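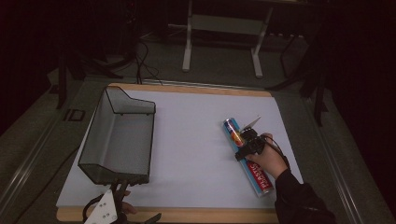 *A blue-bodied can and a dark wire-mesh tray on a white board.*

**Irkgate moves metal packaging to separate collection**

2020-06-22 – Irkgate will collect metal packaging separately from mixed recycling starting in November. The change covers food cans, drink cans, metal lids and fully emptied aerosols. Paint cans with residue stay on the hazardous waste list and must be taken to the Pellow depot.

The first phase takes in 4,000 households on 11 routes. Pickup will be every 28 days, on the same truck run as glass. Apartment buildings with a shared waste room will get one lidded bin per stairwell, supplied by Heinonen under the existing container contract.

Collected metal goes to the Trestik sorting line, where magnets pull out steel and an eddy current separator removes aluminum. Plastic caps should be taken off before disposal. Paper labels can stay on.

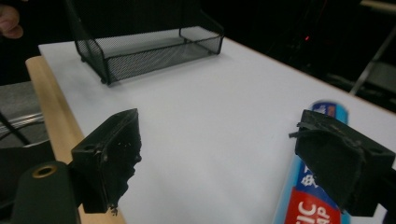

*Black gripper fingers above a white tabletop.*

"Contamination is the main cost driver in the mixed stream," said Santeri Lappalainen, waste services engineer for the town. A load is downgraded if food residue or plastic film exceeds the limit in the sorting contract.

The trial last year yielded 318 bales. Pentti Seppälä, who manages the sorting line, said bale density was within specification but moisture content varied between routes. Covered bins are expected to reduce the variation.

Route maps will be mailed with the fall water bill. Fees do not change in the first phase.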